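Horkum cell

Last updated: 13 January 2021

The Horkum cell is a single-arm handling station set up in simulation by the Dundeck group and used to try out grasping programs before they are run on hardware. It was built by Ott Lepik and Signe Ásgeirsdóttir and replaced an earlier model named Pliltetti.

Layout

The arm is fixed to a base plate near one edge of a square mat, which stands in a closed room with a plank floor. It carries a parallel-jaw gripper. A small side table shares the mat with the arm and serves as a place to set objects down. The base plate is the origin for all measurements in the cell. Moving the plate without updating the origin is the most common setup fault.

Setup

The arm is loaded first, then the gripper, then the furniture. Each new setup is given a run of 200 test cycles with nothing in the gripper. If the joints drift, the base plate is deleted and placed again. Joint limits are kept in a separate file, maintained by Ibsa Negash since November.

Grasp check

The last stage of setup is a low grasp on an upright bottle. The arm reaches down until the open fingers are on either side of the bottle, just above the mat, and is held there while finger clearance is read. A clearance under 2 mm on either side calls for a new wrist offset.
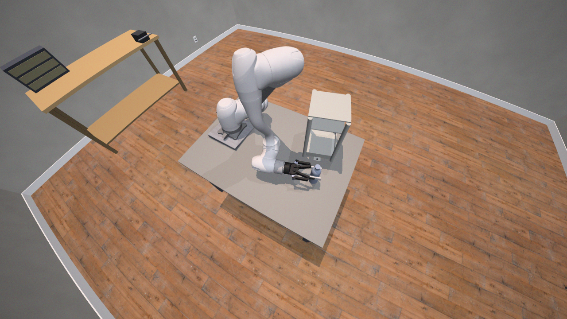 Upkeep

Contact settings are reviewed after every change to the physics engine. Build 636 let the fingers sink into the mat, and this was corrected in build 651.

Comments

Teófilo Castaño: Does the wrist offset carry over if you swap the gripper? Mine went back to zero.

Bernadette Halvorsen: It resets. Save it under the arm, then reload.

Teófilo Castaño: Thanks, found it.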